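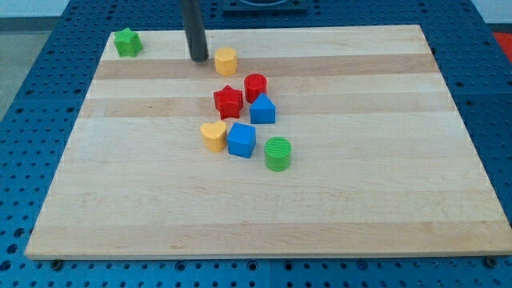
Cell 2, board and blocks, rod finger fitted.

Alport block-pushing cell: setup and upkeep

This README covers the bench, the board, the finger and the blocks for cell 2 at Bremisholm. It goes with the Alport recordings but is mostly for whoever has to put the cell back together after it has been moved or taken apart. The control software has its own README in the driver folder.

Maintained by Dwayne Crenshaw. Arm and mounting questions go to Demetrius Tillman.

What is in the release

776 episodes, all recorded on this one cell. 414 of them have a typed instruction attached, such as "push the red star to the blue cube". The rest are free pushing with no stated goal. The arm is driven by a person throughout. There are no autonomous runs in this release.

Rate is 10 frames per second for both the camera and the joint log. Timestamps come from the cell computer's clock.

The table

Blue perforated top, in panels. Where two panels meet, run a fingertip along the seam before you put the board down. If you can feel a step, back off the panel screws and level it, or the board will rock when the finger presses near an edge. Vacuum the holes once a month. Wood dust and bits of plastic collect in them and find their way under the board.

The board

Light maple, edge-glued strips, no finish. Please don't oil or varnish it. We oiled the first board and the blocks dragged so differently that the January recordings had to be thrown out. Wipe it with a dry cloth at the start of a session and leave it at that.

The colour varies between strips, and the darker bands show up well on camera. Always fit the board the same way round, with one dark band toward the back and the other across the middle. If the bands don't line up with the saved reference view, the board is in backwards.

Tighten the board by hand only. Maple moves a little with the weather and a board that is cranked down hard will cup. We check it with a steel rule laid corner to corner. Replace it if you can see light under the rule.

The finger

A dark, straight rod with a rounded tip. It goes into the Stelter collar at the wrist. To change it:

1. Park the arm at the service pose and press the stop button.
2. Loosen the collar with the short hex key taped inside the cabinet door.
3. Pull the rod straight down. If it sticks, twist it; don't tap it.
4. Push the new rod up until it seats, then tighten the collar.
5. Release the stop and run finger_height before anything else.

finger_height walks the tip over the board and asks you to confirm the gap at each corner. The tip should sit just clear of the wood all the way across. Too low and it scratches the maple. Too high and it rides up over the shorter blocks when you push them.

The rod may lean slightly in normal use. That comes from the wrist angle and is not a fault. A rod that wobbles in the collar is a fault, and means the collar is worn. Spare collars are in the Calloway drawer cabinet, second drawer down.

Look at the tip at the end of each day. Once it has a flat spot you can feel with a nail, swap it.

The blocks

Eight in the set, plastic:

red: cylinder, star
yellow: octagon, heart
green: star, cylinder
blue: triangular prism, cube

Shape names in the instruction file are "cylinder", "star", "octagon", "heart", "triangle" and "cube". Stars and cylinders come in two colours each, so instructions about those always carry the colour as well.

Wash blocks in warm water with dish soap and let them dry overnight. No alcohol wipes, they dull the yellow. Check the undersides for burrs and take any off with fine paper on a flat surface. Change blocks as a full set, and write the new set number in log/blocks.txt. A fresh block slides further than a worn one and mixing them makes the pushes hard to compare.

Starting a session

Scatter the blocks by hand anywhere on the board. They don't need to be spread evenly; a cluster with one or two off on their own is fine. Keep them off the very edge. If a block goes over the side during an episode, stop, mark it "lost" and start a new one. Don't reach in while the arm is live.

Known problems

Shadows from the blocks shift over the day when the blinds are open. Close them.

The camera bracket creeps after long sessions. Compare with the reference view at lunch and again before you shut down.

Some early episodes list the octagon as "hexagon". The fix is in labels_v2, and the older file is kept only so that existing scripts still run.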